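Folding and Basket Packing of Dark Garments: Project Report

Group members: Chantelle Kekana, Kevin Nic Aodha, Fatima Tshabalala
Supervisor: Reshma Botha
Course module: Household Tasks and Layout, Horkstead

2. Work area

All work was done at one wooden table on gray carpet. The table has a light top, so the outline of a dark garment is easy to see against it. The basket was placed on the left half with its long side running toward the back edge, and the garment was folded on the right half. This layout was kept for the whole project. An earlier layout, with the basket behind the garment, was dropped in November after Palesa Van der Merwe's review -- it made the worker reach over the folded bundle.

3. Folding procedure

3.1 Lay the garment flat and pull out the sleeves.
3.2 Fold both sides to the center line.
3.3 Fold the length until the bundle is a rough rectangle, shorter than the basket.
3.4 Press the middle of the bundle before lifting. Black cloth hides its creases, so the outline is the better guide.

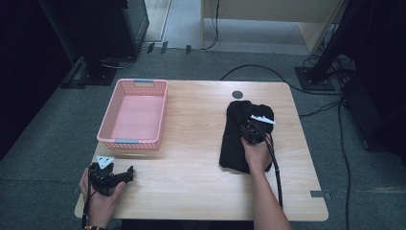

4. Basket

The basket is pink plastic with an open top, holes in the walls and a handle at each short end. The inside floor is smooth. Bundles were placed with the squarer end down and the rounded end up, and the same direction was used for every item in a load.

A load was limited to 8 items. With more than that, the top items leaned over and had to be folded again. Time allowed per load was 60 seconds for placing only; folding time was logged separately.

The basket was set back to its start position before each load. The long wall was used as the reference, as its bottom edge is straight and can be lined up by eye.

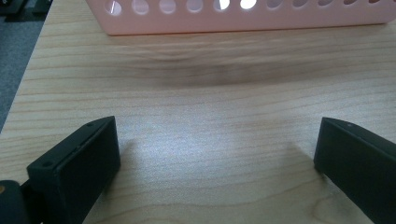

Tape marks on the tabletop were considered for this purpose and rejected, as Botha wanted the method to work on any table of similar size.

5. Open points

Thick garments were not covered. Step 3.3 needs a size limit in inches, and Tshabalala will add it to the next draft. The log sheets from Thursday are missing the folding times for 3 loads, and those loads were left out of the averages.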